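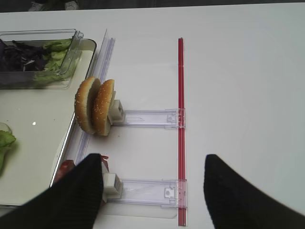 Salad prep at Vimiddale, October update

Purple cabbage is now shredded ahead of service and kept in the same clear container as the lettuce, cabbage left, lettuce right. Undivided containers stay in use until the Tulow inserts arrive. Cut cabbage holds for 4 hours on the line, lettuce for 90 minutes. Loose leaves on the tray are discarded at changeover. Sesame buns are split to order and stood on edge to keep the cut faces clear of the tray. Container lids are stored on shelf 7. Send corrections to Kaan Polat before the 9 a.m. prep check.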